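Splitting a half beef from a locker: what should I ask for on the cut sheet?

brisketless_in_july
November 1, 2020

We put a deposit on a half beef through Pelkonen Meats and the cut sheet is due back by the end of the week. I have never filled one out. It reads like a tax form with a cow drawn on it.
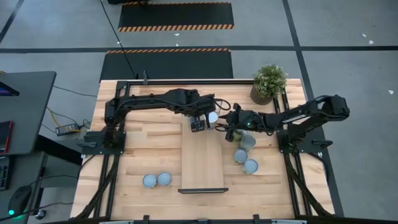
Hanging weight came in at 334 pounds. There are 2 adults in this house and a teenager who counts as one and a half. My questions are how thick to go on steaks, whether anyone really eats the round steak, and whether I should take the soup bones or let them go.

tallow_fellow

Take the bones. You paid for them. Steaks at an inch and a quarter, two to a pack. Round steak goes straight into the grind unless you enjoy chewing as a pastime.

Ulon Road

Disagree on the round. Have them run it through the tenderizer and you've got cube steak, and cube steak with gravy is the best thing in our freezer in January. People who grind the round end up with a wall of hamburger and a lot of taco nights.

tallow_fellow

I like taco nights.

Ulon Road

I can tell.

porchfreezer

How big is your freezer? I ask as someone who found out at the pickup dock. Ours was a Drundix chest model, and the salesman said it would hold a half "with room to spare." The spare room was my mother-in-law's garage.

brisketless_in_july

16 cubic feet, upright. Please tell me that's fine.

porchfreezer

You'll be fine if you evict the ice cream.

knuckle_end

You won't take home 334, by the way. That's before trimming and boning, and you pay for it all the same. First-timers call the shop every year convinced somebody stole a roast. I worked the counter for 5 years and had that phone call more often than lunch.

Also, ask for the brisket whole. If you leave that line blank it goes in the burger.

brisketless_in_july

See user name. That was last summer's quarter, from a different place.

Ulon Road

Paper or vacuum sealed? Our locker charges extra for vacuum and I've pulled over a dozen packs with the seal gone. Went back to paper.

tallow_fellow

Paper is fine until you need to read the handwriting. I thawed something marked "ST" and it could have been steak or stew. It was stew. We had company.

knuckle_end

Get the Duvow seasoning if they offer it for the summer sausage. Skip the jalapeño sticks unless the teenager is paying.

brisketless_in_july

Cube steak for half the round, grind the rest, whole brisket, all the bones. Still arguing at home about the liver.

porchfreezer

Who's for it?

brisketless_in_july

The dog.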